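Week six with the arm

Quick one tonight, it's late and I have the early shift. People keep asking how it's going with the robot so I'm putting it all in one place and then I can just send the link.

Short version: fine. Weird. Mostly fine.

Longer version. For anyone new, I work at Quintela, the test kitchen and returns side, out at the Urnumberg building. We get countertop stuff back from stores, check it, run it through its paces, write it up. For years that meant hands. Open the door, close the door, put the thing in, take the thing out. Turn a knob. Write it down. I once did 133 door cycles in one shift and my wrist let me know for a week.

Then in July they told us an arm was coming. Meeting at 8 in the morning, no coffee, which should have been a clue. Antigoni Liapis runs our floor and she was straight with us. She said no one was losing a job over it this year and she couldn't speak for the year after. Some folks hated that. I liked it. I'd take that over a slide with a smiling family on it.

There are 4 of us on the bench team and we did not agree about any of it. Gillespie Ogilvie was dead against. He's been at this longer than anybody, he can hear a bad hinge from across the room, and he said flat out that a machine won't hear it. He's right. It doesn't. What happened is they gave him the job of deciding what it should be doing all day, and now he's the one who stays late fussing with it. Go figure.

My day now. Get in, wipe the table, set out the pieces, check the list from Cenolum (that's the software, it's clunky, we all have opinions). Start a run. Watch. Write down where it misses. Put stuff back where it was. Start a run. Put stuff back. Put stuff back again. A lot of my job is putting stuff back.
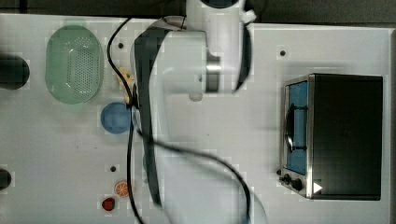 Mid-run at the bench, toaster oven on the right, colander and the fruit over on the left.

It moves faster than I thought it would. First few days I flinched every time it swung over. Now I eat an apple ten feet away and don't look up, which Antigoni says is exactly when people get careless, so there's a rule. Hands off the table till it's parked and the light says so. I've broken the rule once. Not again, she has a look.

Things that got better:

My wrist. Number one by a mile.

Nobody rushes me on the write-ups anymore. I used to do notes in the last ten minutes of the shift, half of them were garbage. Now I get real time and I think they're pretty good. The store people wrote back to say thanks, first time ever.

We talk more. You have to stand there anyway.

Things that got worse, or different, I go back and forth:

It's boring in a new way. The old work was dull but my hands were busy, so my head could wander off. Watching is harder. You can't drift and you can't really do anything either. By 2 in the afternoon my eyes are toast. I asked for a swap every 55 minutes and we got it, that helps a ton.

Also the numbers. Everything gets logged now. Every run, every stop, who was on. I don't mind the machine getting graded but it feels like I'm getting graded along side it. Asked about that. The answer was "it's for the runs, not the people." OK. I wrote that down too.

And I miss knowing a thing by feel. After enough doors you just knew. You'd open one and go, nope, that spring is tired. I haven't touched a new model in so long that I'm not sure I'd catch it now. Gillespie got us one hands-on morning a week, Mondays, arm stays parked, we do it the old way. He sold it to the bosses as a cross check. I think he just missed it. So did I.

The Hulum site gets theirs next and a couple of them called me to ask what to expect. I told them get the rest breaks in writing before it shows up. Ask who picks the tasks, and try to make sure its someone from the bench. Bring a stool, the good kind. And go look at it on day one with the covers off if they'll let you, it's a lot less spooky after that.

Would I go back? Ask me on a Monday and I'd say yes. The rest of the week, I don't know. My wrist votes no.

Ok bed. Comments are open, be nice. If you work with one of these and you've figured out the eye strain thing, please tell me how. I've tried the drops.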